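The week my gripper let go of everything

I finally found the fault! It took me until Wednesday, three evenings and far too much tea, but I know why my gripper kept dropping clothes, and I'm so pleased that you're all going to hear about it.

Quick recap for anyone new. I'm building a folding setup in my spare room (project name Skukness, don't ask), and the two-finger gripper has been the best part of it. It runs on a Hedegaard servo with a Drasia control board, and for 200 folds it behaved beautifully. Then on fold 43 of the second batch it closed on a sleeve, lifted it a little way, and opened. No error or beep, it just opened. After that it happened every few minutes, always with thick stuff and never with T-shirts.

My first guess was the finger pads. Quilted fabric is slippery, so I cleaned the pads, then swapped them, then cleaned the new ones for good measure. No change at all. Next I blamed my own code, and I did find a silly bug in there - a timer that never reset - but fixing it made no difference to the drops.

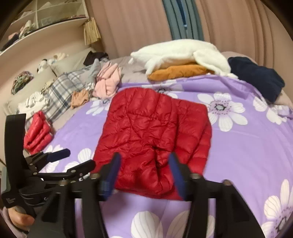

Why does a puffer jacket set it off when a T-shirt doesn't? The padding pushes back for as long as the fingers stay closed, so the servo draws more current the whole time it's holding.

And that was the clue! I put a meter on the supply line and watched the voltage sag during a long squeeze. The board is meant to get 12 volts. One crimp on the cable from Horngate had never been properly closed, and with a heavy load it warmed up, the voltage dipped, and the board restarted. On restart, the fingers go to their default position. Open.

A new crimp fixed the drops, but the default bothers me more than the cable did. A dropped jacket is harmless. Fingers that move by themselves after a restart, with my hand right there, could give me a nasty pinch. So I've changed the startup routine: the motor now stays off until I press a button, and the log records every restart. I also put a strain relief on the cable while I had everything apart.

Next up is the winter coat with the enormous hood. I can't wait!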